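Cimurex compares four grippers for computer teardown work

May 2025

Cimurex has finished the first round of its gripper comparison for computer repair and teardown, and says it will carry two of the four models forward to a longer trial. The company refurbishes office computers and has been looking at ways to automate the slower parts of the job, mainly taking out and refitting cards, drives and memory.

The round took 21 working days and covered 3,505 logged grasps. Two of the grippers came from Bruter and one from Skarner. The fourth was built in the Cimurex workshop from stock parts, with fingers cut to the engineers' own drawing. All four were run on the same arms, with the same wrist cameras and the same controller software from Kahraman, so that only the gripper and its fingers changed between runs.

Each gripper was scored on three jobs: picking up an expansion card by its edge, pulling a memory module once the clips are open, and lifting a loose drive from the bench. A grasp counted as good if the part was held without slipping for the full move and put down within the marked area. Damage to a part ended the run. 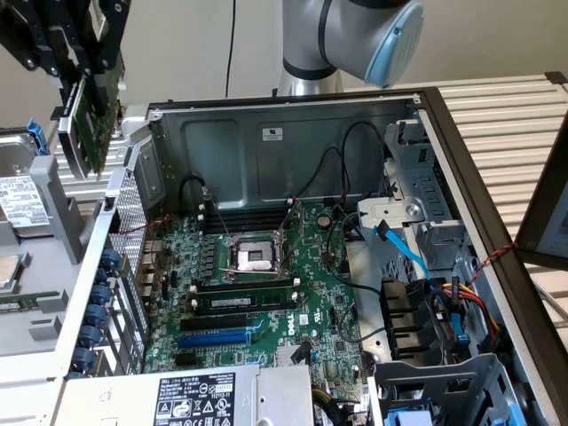

Expansion cards gave the clearest results. The narrow parallel gripper from Bruter held cards straight in nearly every run, and its thin fingers could reach between a card and the side of the case. The wider Bruter model was stronger but often touched the metalwork on the way in, which made the controller stop the arm. Skarner's gripper has softer pads and did better with drives than with cards, where the pads let the board tilt as it came free of the slot.

The workshop gripper was the cheapest of the four and finished third. Its fingers worked well on memory modules, but the drive belt needed to be tightened several times during the round and the team did not think it would last in daily use.

Cameras turned out to matter more than expected. The first 700 grasps were made with the wrist camera alone, and most of the failures in that part of the test came from the arm losing sight of the part once the fingers were close. A fixed camera was then added at the workspace and the runs were repeated. Cimurex has left the earlier grasps out of the final scores but plans to publish them in a separate table.

Controller settings were also changed once. The force limit was first set at 60 newtons for every gripper, and this proved too high for cards with tall parts near the edge. The limit is now set job by job - low for cards and memory, higher for drives. The team says the change had a larger effect on the softer pads than on the metal fingers.

The narrow Bruter model and the Skarner gripper will go on to the second round. That round will add screws, cable plugs and side panels, and will use machines from several makers, with both tower and small desktop cases. Cables are likely to be the hard part. In the first round they were unplugged by hand before each run, and none of the four grippers has yet been tried on a latched connector.

Cimurex has not decided whether to buy either model. A full set of results, with finger drawings and controller settings, will be posted on the company's site when the second round is done. Shops that do similar work can ask for the first-round test sheets now through the contact form.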